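Refillable markers, worth it or not?
Fonoria Boards > Home & Family > Saving Money

toltitz_fan_no_more
Posted 21/11/2018
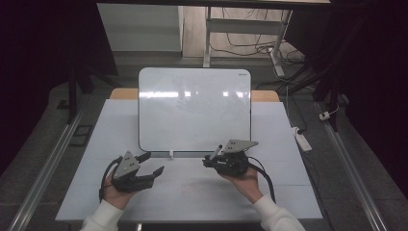

I want to talk about the Toltitz refillable marker kit, because I keep seeing it recommended and I don't buy it. We go through a lot of markers in this house. Three kids, a chore board, a meal board, and a husband who labels every jar in the freezer. My sister-in-law swears the kit "pays for itself by January" and when I asked her how, she sent me a link to the Toltitz site, where a company that sells refill ink explains that refill ink is a great deal. OK. The ordinary kind I've always bought looks like the one held up there on the right, white body and dark tip, nothing fancy, and when it goes faint I throw it out and get another. The kit is 90 dollars with shipping. I'd need to see somebody's real numbers before I spend that on pens. Has anyone here kept it going longer than a month?

gravelroad
I have it. Had it for two years. It's fine.

toltitz_fan_no_more
Fine as in you saved money, or fine as in you're used to it?

gravelroad
Fine as in I fill them up on the first of the month and don't think about it. I don't track every penny I spend on pens, sorry.

mrs_pockets
That's sort of the problem with every one of these threads though. People say it saves money and then it comes out that they never wrote anything down. I did the same with cloth napkins. I told everyone for ages how much we were saving, and then I added up what I'd spent on the napkins, the stain stuff and the second set of napkins, and I stopped bringing it up.

I do write it down now. We spent 158 dollars on markers, pens and highlighters last school year, and I teach out of my dining room so that's probably high for a family. Most of that was highlighters, which the Toltitz kit doesn't even refill.

toltitz_fan_no_more
Thank you, a number! So with the kit you'd have paid 90 up front to cut down on the part of the 158 that wasn't highlighters. Plus ink.

lowtide
You guys are leaving out the tips. The tip goes long before the barrel does, especially if you have kids who press hard. A refilled marker with a mushed tip writes like a wet sponge. Toltitz sells replacement tips but only in packs, and the shipping costs nearly as much as the pack.

gravelroad
You can flip the tips. Pull it out with tweezers and turn it around. Both ends work.

lowtide
On the bullet ones, yes. Not on the chisel ones. And have you tried to get a six-year-old's tip out with tweezers? It's in there like a cork.

gravelroad
I don't have a six-year-old.

lowtide
Well there you go.

paperclip_dan
I'll stick up for refills a little. It doesn't have to be the Toltitz kit. I buy the Lirnel bottles, just the ink, and use them on regular markers that open at the back. Not all of them open. You have to try a few brands, and you will get ink on your hands the first time, so put newspaper down. One bottle has lasted me through a whole planner and a garage sale's worth of signs.

The claim on the label is 700 fills, and I don't believe that for a second. Maybe if you fill it with an eyedropper and the marker belongs to a mouse.

mrs_pockets
700! What do they count as a fill?

paperclip_dan
It doesn't say. I wrote to them and got a very friendly email back that didn't answer the question.

toltitz_fan_no_more
This is what bugs me. There's always one big number on the front and nothing behind it. Same with the "saves 7 out of every 10 markers from landfill" line on the Toltitz box. Saves them compared to what? If I refill a pen twice and then lose it under the couch, did I save it?

harrow_and_co
I think you're being too hard on it. Not everything is about the money. I hate throwing out a perfectly good plastic tube because there's no ink in it, and I'd pay a bit more not to. I don't need a spreadsheet for that.

toltitz_fan_no_more
That's fair, and if the box said "costs a bit more but you'll throw out less plastic" I'd have no complaint. It says "save money." This is also the Saving Money board.

harrow_and_co
Then buy Cordeiro's store brand and be done with it. They're cheap and they dry out in a month, but you'll have your numbers.

lowtide
The Cordeiro ones lasted us all summer. Store them lying flat. If they stand tip up in a cup the ink runs to the bottom and everyone thinks they're dead.

mrs_pockets
Seconding flat. Also check that the cap clicks. Half of my "dried out" markers just had a loose cap, and a night lying down with the cap on tight brought a few of them back. Not the yellow ones. I've never revived a yellow.

gravelroad
So the advice is to put the cap on.

mrs_pockets
Pretty much, yes.

toltitz_fan_no_more
I'm going to do a pack of Cordeiro, stored flat, and write the date on each one when I open it. If they make it to January I'll come back and say so. And dan, which markers open at the back? I might try one bottle of the Lirnel on the freezer pens, since those are his problem anyway.

paperclip_dan
Look for a little plug at the end with a seam around it. If it's one smooth piece, leave it alone. I cracked two finding that out.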